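About > Who We Are

Updated in September, by the office at Pliltance

So, who are we?

Pliltance is a small hunting and backcountry skills school just outside Tumside. I started it in 2000 with a borrowed canoe, a wall tent that leaked at both ends, and the idea that a person shouldn't need a grandfather in the bush to learn how to hunt deer properly. I didn't have one. My family were town people, and I learned by getting cold and coming home with nothing for most of my twenties (my mother thought I'd taken up hiking).

These days we run four courses a year. The fall deer course is the one everybody asks about, and it fills up early, so please don't leave your email until the leaves are down! It covers reading sign, wind and thermals, shot placement, field dressing, and getting an animal out of a cedar swamp without wrecking your back. We also do a grouse weekend, a winter tracking course and a spring butchering class, where you'll learn to turn a whole front shoulder into something better than grind.

We hunt the Ponulov side of the ridge mostly, plus the old farm lots along Kwok Road where the landowners have been very good to us. It isn't trophy country and we don't pretend it is. The winters are hard, the does get thin by March, and some years we'll tell a class flat out that we're leaving a piece of ground alone. If you want a guaranteed rack for the wall, there are outfitters who'll sell you that, and good luck to you.

Last season we had 66 students, almost half of them people who'd never held a hunting licence. I love teaching that bunch. They ask about everything, they don't mind being slow, and they sit still in a blind far better than my old hunting buddies ever did.

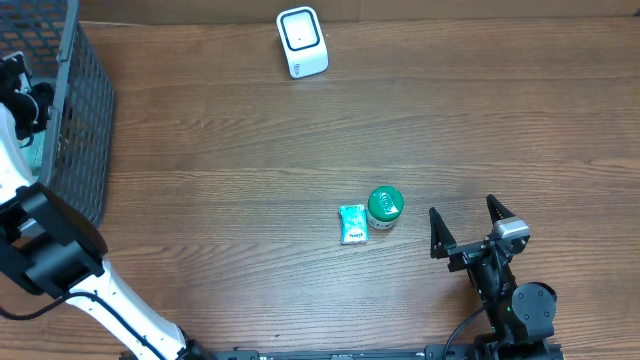

Grey basket, brown tabletop.

What else? You'll need your own licence and your safety course done before the fall session, and we can point you to someone for that. Bring wool and decent boots. Supper's included, lunch isn't, and coffee goes on at 4 in the morning whether you're up or not. Dogs are welcome for grouse only, and mine will steal your sandwich.

If you've got a question, call. I'm usually outside, so leave a message and I'll ring you back after dark.

© Pliltance, Tumside | Contact us | Back to top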